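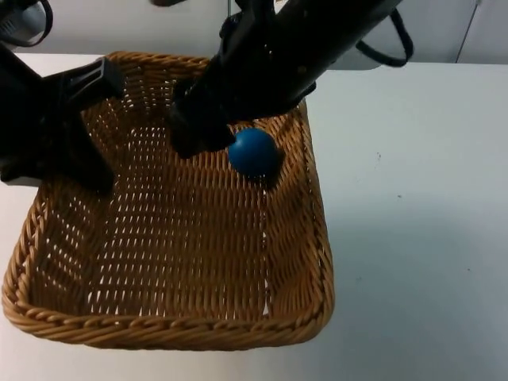

Silstead's night shift wants it noted that the fault came back at 7, after the last inspector had signed it off as cured. They would also like the phrase "operator nerves" taken out of the August sheet.

Noted, and removed. Two-arm cell, Brarnilano site, repeat inspection after unplanned gripper closure.

1. Emergency stop, both arms. PASS. Stops everything, including conversation.

2. Gripper force limit. FAIL. Set to 200 on the sheet, 400 in the controller. Bilyk supplied both numbers and stands by each. 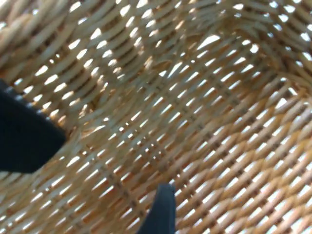 3. Finger closure on command only. FAIL. One closure with no command in the log. The log has 2,000 lines on the weather in the server closet, so there was room.

4. Arm-to-arm clearance. PASS, with the speed turned down to something a houseplant could outrun.

5. Cable routing. HOLD.

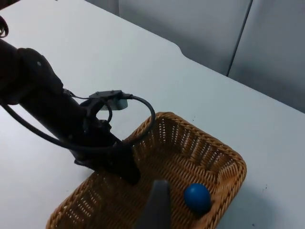 Routing was signed off at Skustarstead before the cell was shipped, on a drawing where every cable is a straight line. The installed ones have other ideas. One leaves the module on the forearm and swings out in a wide loop over the near rim of the basket before heading back to the wrist. Clip it closer and retest at full reach.

6. Lockout tag on the cell door. FAIL. Tag present, lock in a drawer.

Cell stays at reduced speed until 2, 3, 5 and 6 are closed. Night shift to countersign.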